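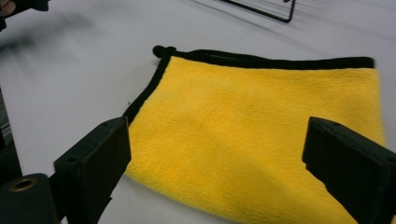 A Fault in the Left Finger

Work on the folding cell at Nalell was suspended for most of November following a fault in one of the gripper fingers. I set down the particulars for colleagues who have asked.

The task concerned yellow microfiber towels with black binding. The fingers were required to close on the pile and lift. At cycle 141 the left finger stopped short of its commanded position, and the controller reported a completed grasp. No alarm was raised. The arm proceeded to lift and dropped the towel three times in succession.

Rosalía Escobar traced the fault to a screw that had backed out and was binding the slide. Of greater concern was the false report — the software accepted motor current as proof of contact. Casimiro Goicoechea has since added a position check.

No person was injured. Hands are to remain clear of the fingers until the cell has completed 3000 cycles under the revised check.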